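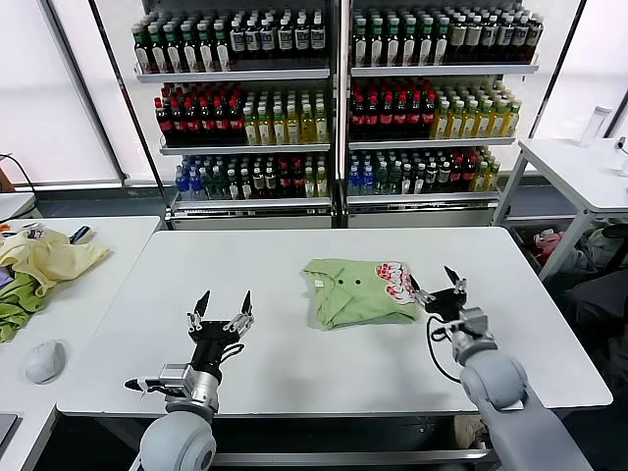 Can a machine fold the washing yet?

June 23, 2023

I have been asking this on and off since February, when our dryer broke and I spent a week with damp shirts over every door in the house. I fold for two adults and a teenager. It takes me about 40 minutes on a bad evening and I would pay good money never to do it again.

So I have been reading up, and looking at what the people who build these arms are doing with them. The short answer is that a pair of arms can work on a shirt on a clear white table, and the shirt can end up as a rough square. The green one at the top of this post is folded about as well as I fold mine when I'm watching telly. The collar is on the left, the print is tucked round at the right end, and I'd put it in a drawer without a second thought.

The yellow one on the next table is nearer to what comes out of my basket. It is in a heap on top of another green thing, and I think that heap is the hard part. A shirt laid flat has a collar and two sleeves where you expect them. A shirt in a heap could have them anywhere, and half of it is inside out. People find the collar by feel. Fingertips like those black pointed ones can pinch an edge, but they have to be told where the edge is, and cloth moves as soon as you touch it.

Bottles are a different matter. A full bottle keeps its shape and stands where you left it, so if you asked me which job goes first, shelves like those at the back or the laundry, I would say the shelves. My brother-in-law works nights at the Condby depot and they already have a machine there that moves crates, though a person still has to sort out the split ones.

There was a firm called Gusitz that wanted to sell a folding cabinet for the home. You clipped each shirt on by hand and it did the rest. I worked out that the clipping would take me as long as the folding, and I didn't put my name down. Clutar, the one my neighbour keeps on about, is meant to do towels only. Towels I can manage.

What I want to know from anyone selling one of these is how many shirts out of 200 it leaves in a state I'd have to redo. If it's 19, fine, I'll redo 19. Nearly all the adverts I have read talk about speed, and I don't much care about speed. It can take all night if it's quiet.

For now the basket is still on the landing and I am still doing it by hand – shirts first, socks last. I'll look again next February.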